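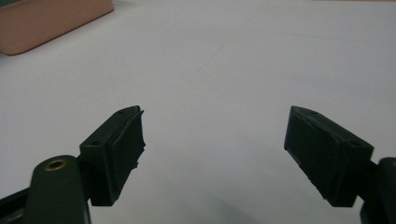 4.2 What counts as a white desk?

The claim that white desks help office workers concentrate has been repeated so often that few authors still ask what was being compared. We went back to the studies most often cited for it and found the evidence thin. In the Skemus survey, which supplied most of the quotable results, staff filled in a form two weeks after moving into a refitted building. They had new desks, new chairs, new windows and, in many cases, a new manager. Crediting the tabletop for any change in mood or attention takes more faith than we can offer.

The word "white" is itself a problem. Catalogs use it for glossy, satin and matte finishes alike, and under ordinary room light these behave very differently. The matte white top in Figure 3 looks slightly gray in the photograph, and a reader shown only that surface might well pick another word for it. Kwak's coding sheet for the Nostano office trial has a single box marked "white/light," so a pale gray desk and a bright glossy one end up in the same group. We asked for the original purchase records and were told they had not been kept.

Lighting is treated no better. Arellano reports a level of 800 lux at desk height but does not say where on the desk it was measured, or at what time of day. A workstation by a window in March and one beside an inner wall are hardly the same place to work, whatever the color of the furniture. The Tsuji group did record daylight — to its credit — but only in 11 of its rooms, and the differences between desk colors shrank in exactly those rooms. The authors call this "a minor exception." We would call it the most useful result in the paper.

None of this shows that desk color has no effect. Glare from a glossy top is easy to demonstrate, and people who complain about it should be believed. But glare is a matter of finish and lamp position as much as color, and a study that cannot separate them should not be used to choose furniture for an entire building. In the analysis that follows we leave out the Skemus data and keep the Stivero data only where the finish was written down at the time of testing.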